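August 9, 2021

I have been looking forward to today for so long that now it's over I don't want to go to bed, so I'm writing this at the bench with a cup of tea and my feet up on the other stool. The heater is ticking. It's properly cold in Grorncombe tonight, frost on the ute already when I took the bins out, and I couldn't care less.

Packing Day! Or the first half of it, anyway. Every August I do the parcels for everyone who has moved away, and this year the list is the longest it has ever been, and I love it. Lwazi is off in Gesarville in that flat with the dreadful stairs, Áine is still at Llewellyn looking after her mum, and now Damián has gone out to Nolden for the whole season and says the only shop there sells bait and long-life milk. So he's getting the biggest one.

Started the day with a list

I know I always start with a list and then lose it. This year I wrote it on the back of the old calendar and stuck it to the fridge, and it was still there at tea time, so that's a win. Socks for Damián. The good torch for Damián. Crossword books for Áine, the hard ones, and the hand cream in the tin. For Lwazi a tea towel with parrots on it (he'll pretend to hate it) and the chutney, wrapped in so much newspaper it's nearly a football. Lesego wanted to put a cactus in his and I had to be the boring one.

Lesego came round straight after breakfast in her gumboots with the tape gun, the loud one. She had saved boxes all year under her stairs and they smell very slightly of mandarins. We argued happily over which box for whom. I think you should pick the things and then find the box. She thinks you should pick the box and then fill it until it stops rattling. She's won that argument every year I've known her, because her parcels arrive looking like they've been packed by a professional and mine arrive looking like they've been slept on.

Then into town to use the post office scales before the rush, with the first box just half filled to see where we stood. Kgomotso was on the counter and let us hold up the whole queue while we took things out and put things back. It's all in the weight bands, she says, and if you go a smidge over you may as well fill it right up and get your money's worth. Well! That is the kind of advice I like. We went straight across the road and spent fifty dollars on more things to put in.

The shop across the road

I have to write about this shop because I've only just started going in and I'm already a bit devoted to it. It used to be the shoe repair place. Now it's floor to ceiling biscuits and noodles and jars and lollies, and there's a bell on the door and a cat that sleeps in the window on top of the rice. I could have stayed an hour. Lesego had to physically steer me away from the pickles, which are glass, which we had agreed about.

The thing about lollies in a parcel is that they do two jobs. They're a treat, obviously, but they also pad. You can push a bag of them down the side of a torch or in around a tin and it holds everything still, and then the person at the other end gets to eat the packing. I got this from Nan, who used barley sugar for it, and the whole of my uncle's time in the navy was apparently spent eating barley sugar that had come wrapped around jars of jam. So when I saw a mint lolly on the shelf with the word barley on the bag I went a bit soft in the middle and started loading up.

They're Fox's, the Crystal Clear ones. I remembered Fox's as the fruity ones from long car trips, the sort you hold up to the window to look through before you put them in your mouth. I had no idea they did flavours like this. Mint Blossom is barley mint and cherry mint. Spring Tea is mango tea and apple tea! Tea lollies! Lesego said that sounded like something a person would dream with a fever and then she picked up another bag.

Home and the big spread

Back at mine we cleared off and did what I think is my favourite part, where everything comes out of the shopping bags and gets laid out in heaps by person. It's a silly system, it takes up every surface in the house, and you can't sit down anywhere. Damián had the couch. Áine had the dining chairs, one heap to a chair. Lwazi had the top of the piano, and had to be moved when Lesego wanted to play the piano, and then moved back.

We stopped for toasted sandwiches. She told me about the new people at number 315 who have painted their letterbox to look like a chook, with the flap as the beak, and I'm going to walk past tomorrow especially. I also finally told her about choir and she was so pleased for me that she dropped her crust.

After lunch we did the sock rolling. There's a technique. You roll from the toe, tight, and tuck the cuff over, and then they go into the corners of the box where nothing else fits. Lesego can do it without looking. I put the torch batteries in a separate little bag with a note saying what they're for, as if Damián wouldn't work it out, and then I put in a second note apologising for the first note.

Áine's parcel I took slowly. She's had a hard winter of it and I wanted everything in there to be soft or to smell nice. The blue scarf is finally finished — I cast off the last row in the car outside the post office — and it went in on top so it'll be the first thing she sees. I wrote her a proper letter too, 3 pages, nearly all of it gossip.

The lolly question

Which left the lollies, and who was getting what. I'd thought it would be easy, and of course it took longer than anything else all day. Mint for Áine, I said, she likes mint in her tea. Then why not give her the tea ones, said Lesego. But they're mango. But she likes mango. Does she like mango in tea? Has anyone ever asked her? We very nearly rang her up and spoiled the whole surprise.

Damián will eat anything, so he's no help. Lwazi once ate a whole bag of mints on a bus and blamed me, so he's even less help. We shuffled the bags back and forth, one of this and one of that, swapped them, swapped them back. They're lovely things to have lying about, too, all that shiny green and teal with the stripes and the fruit on them, they made my grey old marbly top look like a birthday. I got out one of the paper gift bags as well, thinking it might be nice to have at least one lot done up properly, with a bow.

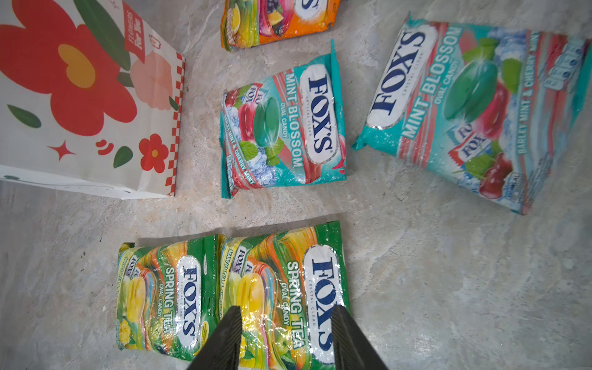 How it got settled

We gave up on logic and went by colour. Green for Nolden, where I gather it's all red dirt and sky and he'll be glad of it. Teal for Áine to go with the scarf (very close to the same shade, I held them up together and squealed). Lwazi gets a mixture and the paper gift bag with the bow, mostly to embarrass him in front of his flatmates.

And then, well, we needed to know what we were sending, didn't we. It would be irresponsible otherwise. So we opened a bag for quality control and had two each. The mango one is gorgeous! It really does taste a bit like cold tea with fruit in it, and I mean that as high praise. Lesego liked the apple better and made her thoughtful face and had another one to be sure. I've put what's left of that bag in the blue jar on the windowsill and I'll have to go back over the road for a replacement, which is no hardship, and I can say hello to the cat.

Áine's box is taped and addressed and sitting by the front door. Damián's is packed but open, in case I think of something in the night, and I always do. (Bootlaces. I've just thought of bootlaces. Writing it on my hand.) Lwazi's is still on the piano.

For tomorrow

Bootlaces. Another Spring Tea. Ask Kgomotso whether the customs sticker is only for overseas or if Nolden needs something too, seeing as it goes on the little plane. Brown paper, the thick one. Give Lesego back her tape gun, which she has left on my couch again, and her left gumboot, which I can't explain at all as she drove home.

Kettle's boiled again. One more mango one and then bed.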